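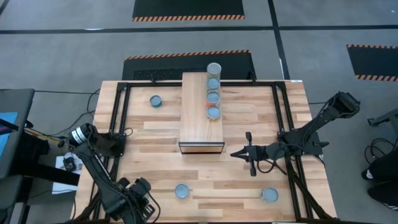 ## Why food in a can keeps so long

Fresh beans cooked at home last a few days in the fridge. Beans in a sealed can may still be good to eat years later. The difference is germs and air.

Germs are tiny living things. Many of them like the same food we do, and as they eat it, the food spoils. A cannery stops this by filling the can, sealing the lid tight and then heating the whole thing.

Water boils at 212 degrees Fahrenheit, but some germs can live through that. Low-acid foods such as beans have to get hotter, often more than 220 degrees. The cannery uses a giant pressure cooker to do it. 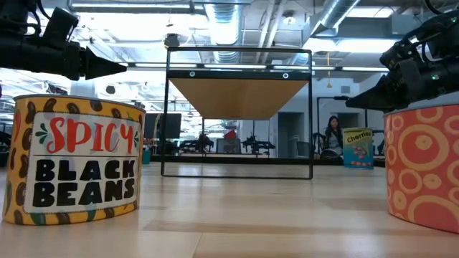
*Spicy black beans in a can.*

After heating, no new germs can get in as long as the seal holds. Once you open the can, they can. Put leftovers in a covered bowl in the fridge and eat them within 3 days.
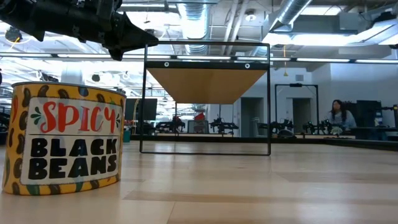 ## Cans to leave alone

Don't open a can that is bulging, leaking or badly rusted. Gas made by germs can push the ends out. Show it to a grown-up, and don't taste the food to check.

*Written by Dalal Masri*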